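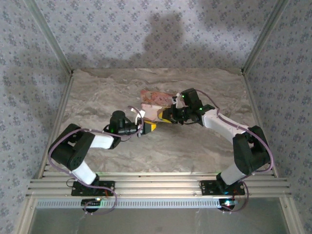

Patterned paper on the side walls, marble-pattern surface below.

Peel-and-stick over melamine: seams lifting

Posted by Arsen_T, December 2015
Papered a melamine box with Bumlow self-adhesive. Butt seams opened almost 13 hours after hanging. Wiped the board with alcohol first. Roller pressure or primer?

jolanta.j
Primer. Melamine has very little surface energy and vinyl adhesive needs some tooth. Scuff with 120 grit, vacuum, one coat of Kirkik, leave overnight.

pasichnyk_m
Disagree on the primer. I hung two closets in February straight onto scuffed board and the seams are still closed. Shrinkage is the usual cause — vinyl pulled tight off the roll will creep back. Lay it slack and overlap 1 mm.

jolanta.j
An overlap on a busy pattern shows from across the room. Double cut it.

pasichnyk_m
Double cutting scores the melamine, then the edge swells.

Arsen_T
Backing sheet says batch 3134 on one roll and 3253 on the other. Does that matter?

Yevdokiia C
For color, yes. For adhesion, no. Which seams opened, the corners or the flats?

Arsen_T
Corners only.

Yevdokiia C
Then wrap the corner by 40 mm and put the seam on the flat. Primer is optional.

jolanta.j
Still prime it.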